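Beltska Pale Desk Top

Tops & Legs > Desk Tops > Beltska

Item no. 3151

We've carried a lot of desk tops over the years and this is the one that keeps getting petted by people walking past it. The Beltska is a light, pale beige wood top with a soft matte finish, and the grain is lovely! Fine and straight for long stretches, then it opens up into those tall arched figures that woodworkers call cathedral grain. It's calm enough to work on all day and there's still something nice to look at while you're on hold with the phone company.

The color is the part we get the most email about. Beltska sits on the pale side of beige, with thin tan streaks running along the grain. It doesn't go orange next to a white wall (we tried it against three different whites in the shop) and it gets along very well with black, dark green and gray. Under a warm bulb it looks a little creamier, and on an overcast morning it leans a touch gray. If you're matching it to shelves you already own, order the sample chip first and leave it on the shelf for a couple of days.

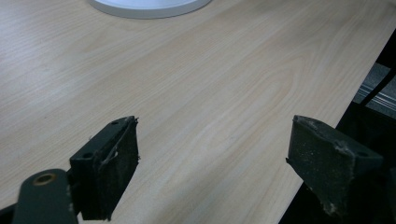

Beltska top, matte finish, with the arched grain showing toward the center and right.

Every top has its own pattern. Some have one big run of arches, some have several narrow ones, and a few are nearly all straight lines. If you have a strong preference, write it in the order notes and we'll look through what's on the rack. We can't promise a perfect match, but we do enjoy the hunt.

The matte finish is what sold us on it in the first place. Glossy tops throw the ceiling light right back at you, and this one just glows a bit. A mouse tracks fine on it without a pad. Pencil marks come off with a damp cloth, and so does most coffee if you get to it the same day. Permanent marker doesn't, so put down some scrap paper before the kids start on their posters.

Legs and mounting

The top ships undrilled on the underside, so you can use whatever legs you like. We usually pair it with the Treltemus leg set, and if you order the two together we'll drill the pilot holes for you at no charge. It also sits nicely across a pair of low filing cabinets with felt dots in between. Mine at home has been on cabinets since September and I keep meaning to buy legs for it.

Care

Dust with a dry cloth, wipe with a damp one, and dry it along the grain. Skip spray polish, which leaves shiny patches on a matte surface. Use a coaster under hot mugs and a trivet under anything out of the oven.

Ordering

Price: $257, top only
Sample chip: $7, taken off your order if you buy the top
Leg set: sold separately, see Treltemus
Pickup: free at the Tredavport shop
Delivery: 2 people bring it to the room you choose

Orders placed over the weekend are packed on Monday. Please unwrap the top and check the corners while the delivery crew is still there, and keep the cardboard if you think you might move soon. It's a good fit and a pain to replace.

Also in this range: Beltska side shelf, Beltska bench top, Anghel cable tray (fits under any of our desk tops).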